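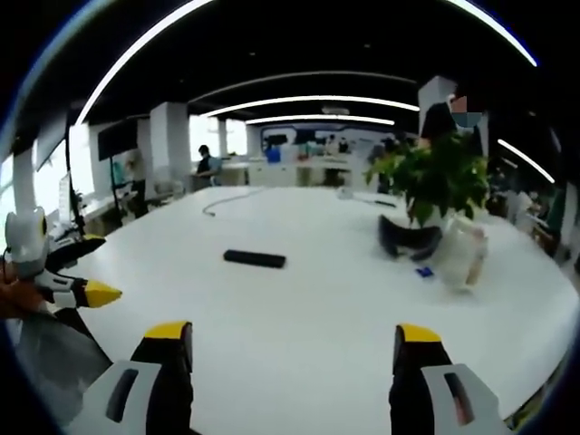
Re: [hullbridge-residents] Flats near the Ulby side

Teguh Kwok wrote:
> Dear all, I will move to Hullbridge in May for a new job at Plurero.
> Is the Ulby side a good area to rent? I saw one flat for 590 a month
> and I don't know if this is normal. Also, is there a bus to the office?

Dear Teguh,

Welcome in advance. I have lived on the Ulby side for three years and I am satisfied with it. The price you saw is normal. I pay 585 for two small rooms, but heating is extra, so please ask the landlord about this before you sign.

For the office, take bus 13 from the stop behind the Filip bakery. The trip takes 20 minutes in the morning. After eight o'clock the road to the bridge is very full and it can be double. Many new apartment blocks were built there, but the road has stayed the same.

Shops are enough for every day: one supermarket, a pharmacy, and a market in the square until noon. For furniture you must go to the center.

Which street is the flat on? The lower streets near the river are noisy at the moment from the construction.

Best regards,
Syafiqah Nugroho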